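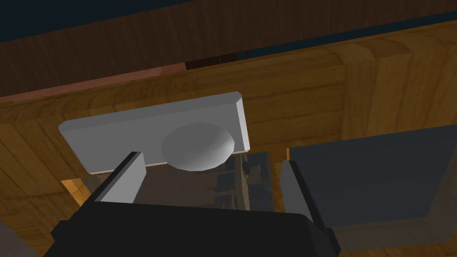

Wrist view in the simulator: gripper fingers spread beneath a knob on a cabinet.

Plikex is a software stack for robot manipulation in simulated domestic interiors. It is used mainly to develop and test the opening and closing of cabinets, drawers and doors. The stack covers perception, grasp selection, motion planning, contact control and run logging, and is built to work with a single arm and a two-finger gripper. It was written at the Ivdale laboratory and first released on 27/05/2019.

History

Work on Plikex began as a set of scripts by Declan Pilkington, who needed a repeatable way of testing handle detection without booking time on a physical arm. Yolandi Mathebula joined to write the planner, and the scripts were reorganised into separate modules with a common message format. The name has no recorded meaning.

An earlier perception package, Wundis, was merged into the project before the first release. Wundis had been developed separately by Dede Abugri for labelling furniture parts in rendered colour and depth images. Parts of it survive under their old names, and error messages from the perception module still carry the prefix "wun" for this reason.

Architecture

Plikex is divided into four processes that run alongside the simulator. Each can be restarted without stopping the others, although restarting the controller returns the arm to its home position.

The perception process takes colour and depth from a virtual camera fixed to the wrist. It returns a list of candidate parts, each with a class (knob, bar, edge or panel), a pose and a confidence value. Candidates are tracked between frames so that a knob lost behind a finger during the final approach keeps its last known pose for a set period.

The planner uses a sampling method in joint space, followed by a smoothing pass. Approach poses are drawn from a cone around the outward normal of the part. If no pose in the cone can be reached, the cone is widened once and the search repeated; after that the goal is reported as unreachable. The default limit is 1,000 samples per query. Users working in tight kitchens commonly raise it, at some cost in planning time. 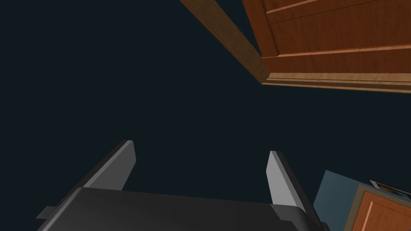 Collision checking is carried out against simplified hulls and not against the meshes that are drawn. Frame members, ledges and door panels are each given a separate hull, so that a door can move while its surround stays fixed. A margin of 10 millimetres is added to every hull except the part being grasped. Hulls are computed when a room is loaded and cached on disk, and a stale cache is a frequent cause of plans that pass through furniture. Deleting the cache folder forces them to be rebuilt.

The controller switches from position control to impedance control when the fingers close. Stiffness is kept high along the estimated direction of travel and low across it, which lets the hinge or runner guide the hand. For hinged doors the axis is estimated from the first few degrees of motion and then refined at a fixed rate. Earlier versions read the axis directly from the room file. This behaviour is still available as an option, but results obtained with it are listed separately.

The fourth process, the logger, records joint states, commands, wrist images and planner queries to a single file. Logs can be replayed without the simulator.

Viewpoint and framing

The wrist camera is fixed to the hand, so its picture rolls and tilts with the arm. Plikex does not level the image before detection. Abugri tested a levelling step and found that it helped with panels but lowered the score for knobs, and it was left out of the release -- the code remains in the repository, switched off.

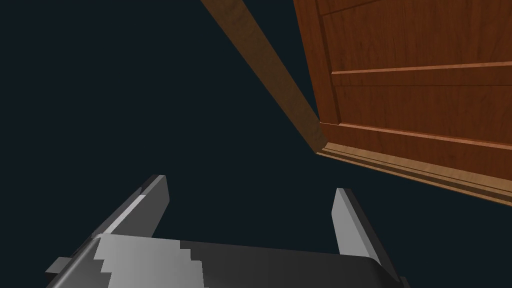

Wrist view with the gripper open and a panelled door at upper right.

Backgrounds are another recurring issue. Where a room file has no geometry behind the furniture, the renderer fills the area with a flat dark colour and the depth channel returns its maximum value. The perception process treats such pixels as unknown, while the planner by default treats them as free space. The mismatch is documented, and a setting was later added to make both modules use the same rule.

Tunstall test set

The Tunstall set is the collection of rooms distributed with Plikex. It was assembled by Tracey Penrose and contains 65 rooms with 151 articulated parts between them. Each part has a start state, a goal state and a time limit. A run is scored as a success if the part is within tolerance of the goal when the gripper releases it; partial movement is recorded but does not count toward the total.

Colours and wood textures can be randomised from a seed. Published comparisons are expected to state the seed, the sample limit and whether the hinge axis was estimated or read from file.

Limitations

Plikex does not model latches, soft-close dampers or flexible seals. Friction between finger pads and handles is a single constant for the whole room. Cyril Hollis, who maintains the controller, has listed per-part friction as planned work. Two-arm operation is not supported.

See also

Impedance control
Motion planning
Articulated object
Wundis (perception package)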